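Stota shelf-picking kit: worth it for a small store mock-up?
Posted in Hobby & Small Business Automation, May 2023

altthorpe_annex
I run a little training room in Altthorpe set up like a corner store, and I'm looking at the Stota kit (arm, gripper, the Nonov software) for picking drinks off shelves into a basket. The quote came in at $2,946, which is a lot for me. Has anybody used one on regular bottles and cans? I mostly want to know if the stock gripper is okay or if I should get the Iyengar fingers right away. 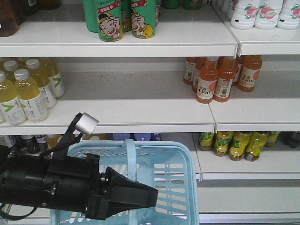 The gripper is my big question mark. I love how it looks, but the jaws taper toward the tips and I worry about them on anything round and slick. My stock is a real mix, too: orange juice bottles with plenty of bare shelf next to them, then those green cans up top standing one slightly in front of the other, with more cans tucked in behind. I can't picture the jaws getting between those! Do I need to spread everything out?

benchtop_moth
We've had ours since January and I like it a lot. Stock gripper is fine on 500 ml bottles if you grab below the cap, around the label. Cans are fussier. I leave a finger's width between them (I know, not how a real store looks) and it rarely knocks one over. Skip the Iyengar fingers until you've run it for a while, they're another $50 and mine are still in the drawer. Do redo the Nonov calibration any time you bump the shelf, even a little.

quietgears
too expensive imo

papercrane_shop
I'd disagree on the fingers, I put them on after three days and my dropped cans pretty much stopped. Also ask Stota if the quote includes the shelf mount. Mine didn't, and shipping it separately took forever.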